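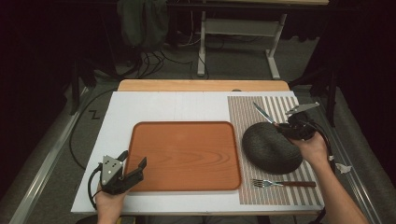 *Knife work at the practice table, with a gripper in each hand.*

Before anyone at Postma is allowed to pick up a piece of silverware, they have to read the house rules, and I will say right away that I loved the house rules. They run to 27 pages, they have coffee rings on them, and the chapter on knives is longer than the one on everything else put together (as it should be!). I had come expecting grand talk about the future of kitchens, and I spent most of my June visit happily arguing over where a fork ought to go.

The rules were drawn up by Gerrit De Smet, who has the patience of a man raising tomatoes from seed. People record everyday table chores with hand-held grippers, and those recordings are meant to teach robots, so whatever habits go in are likely to come out again. Grip a knife by its handle. Keep the blade away from your other arm. If you fumble, finish the move or mark the take as spoiled, but don't quietly hide it – a fumble with a label on it is still worth something.

Plates have a chapter of their own, and it starts with clearance. Both fingers should come to the rim before either one squeezes, and any cutlery lying partly under the plate has to be noted in the log.

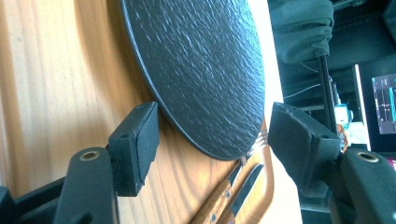
Bollen wrote back to say that the plate chapter is too strict, and that a robot raised only on perfect approaches will be lost the first evening it meets a real family's supper table. De Smet took that seriously enough to add a page on untidy starts, and of the 336 takes in the latest batch, 18 now begin with things deliberately out of place.

Then there is upkeep, my favorite part, maybe because it reminds me of my grandmother checking her oven mitts. Look at the pads before each session. Look at the fabric too, and write down any fraying, even when you plan to carry on.

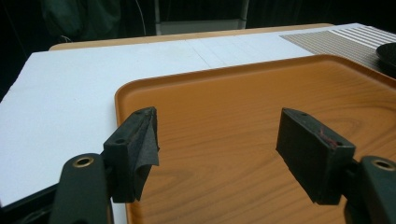 Fundholm would go further and have worn coverings changed on a fixed schedule, arguing that people are poor judges of wear on a tool they hold all day. De Smet is still thinking it over, and the draft going to the Kumodov workshop leaves a blank line where the number of sessions should be.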